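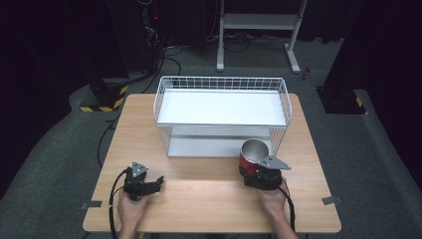 **Ticket:** right gripper, width reading sticks after the cup is let go
**Project:** Besura (shelf tasks)
**Site:** Avham
**Status:** open, good progress!

**What we're seeing**

On the cup-to-shelf task the right gripper's width value sometimes freezes at the closed figure. The person opens their hand, the jaws open, the cup stays on the shelf, and the recording still says the gripper is shut. It came up in 3 of the last 30 takes. The left one has been fine throughout.

We're aiming for 1,000 good takes on this task, so I'd love to get it sorted before we go much further. A model that learns from these would think you put a cup down by never letting go of it.

**Tried so far**

- Restarted the recorder between takes. No change.
- Swapped the two cables over at the Kongkaew box. The fault stayed with the right gripper, so the box and its ports look fine (a relief, they're a pain to get at).
- Ran the open/close check with nothing in the jaws. Clean every time, even done quickly.
- Same check with the red cup. Froze on the second go — first time I've been able to make it happen on purpose, which cheered me up no end.
- Turned the wrist through the angle you need for the lower shelf while holding the cup. Froze again, and came back when I straightened up.

**Where I think it is**

The cable, close to where it goes into the gripper. It only plays up when the wrist is bent and the jaws are under load, and reaching in under the top shelf asks for both. The upper shelf takes are all good.

**Update, 14:20**

Gave the cable more slack at the wrist and taped it so it can't pull on the plug. Did a fresh run on the lower shelf and got no freezes at all! The curves look lovely, with a proper clean step at each release. I don't want to call it fixed on the strength of one run, but I'm very hopeful.

**Update, 16:45**

Went back through the Favodance viewer with the width line switched on. The bad takes are easy to spot once you know: flat line, then a sudden jump when the arm comes back out. I've marked them "hold" and left the files alone, as the video and hand positions are perfectly good and we may be able to repair the width from the pictures later.

**Still to do**

- [ ] Fit the spare cable to the right gripper and repeat the bent-wrist check
- [ ] Add a warning in the recorder if the width hasn't moved by the end of a take
- [ ] Look over the August takes on the lower shelf for the same flat line
- [ ] Redo the held takes with the basket in the same place

Please keep recording on the upper shelf in the meantime.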